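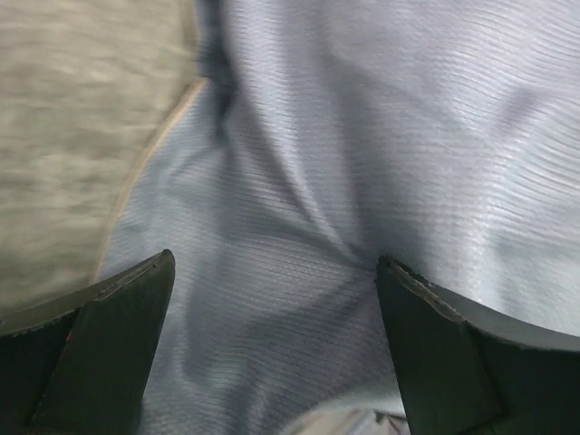 Photo: Perrin Garment Testing

June
By Solène Hoarau, Perrin press office

Perrin asks for proof behind "lifetime" workwear labels

UMVILLE — Perrin Garment Testing is calling on clothing sellers to explain what they mean when they print the word "lifetime" on a pair of work pants. So far, few of them can.

Perrin read 93 workwear guarantees for its latest report and found that 15 say how long the wearer can expect the clothes to last. The rest promise "years of wear" or "built for life" and leave it there. Several exclude normal wear, which would seem to cover most of what happens to pants.

"I'd like to believe the labels. I buy these clothes too," said Imke Schwerdtfeger, author of the report. "But when I write and ask for the test results, I get a brochure back."

The report looks closely at Brindden, a work pant advertised as surviving 800 washes. Perrin asked the seller, Rimutside, how that figure was reached. Rimutside answered that it came from "a combination of lab work and customer experience." It did not say which lab, what water temperature was used, or what counted as surviving. A pant with no knees left will still go through a washing machine.

Perrin also doubts the value of rub tests done on new, flat cloth. People kneel, sweat and carry keys. A rub score may help compare two fabrics, but Perrin has yet to see one that tells a roofer when to expect a hole.
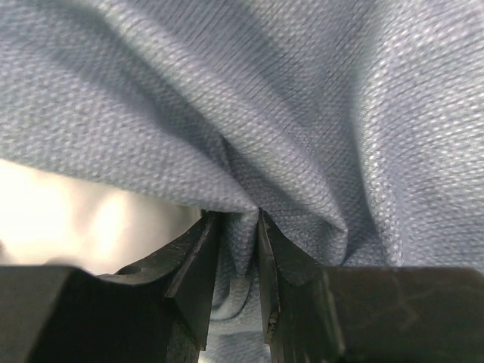

Valentin Tessier takes a softer view in the report's notes, writing that small makers can't pay for years of wear trials and that a rough promise is still better for buyers than silence. Perrin prints his objection in full and doesn't agree with it. A maker that can't afford the trial can leave the number off the tag.

Perrin wants every durability claim to name the test, the settings and the point at which the garment was judged to have failed. It will write to the same sellers again in the fall. Expectations are modest.

The full report is free at the Umville office and by mail on request.

Comments

Apolline Lebrun
My last "lifetime" pair lasted one winter. They offered me a discount code.

Revathi Kaimal
Who pays for Perrin's testing? Would be nice to see that in the release as well.

patchedknees
Just buy used. If it made it that far it's probably fine.

Related
Shrinkage claims: what "preshrunk" does and doesn't cover
Seam strength report draws 1345 letters
Umville office: summer hours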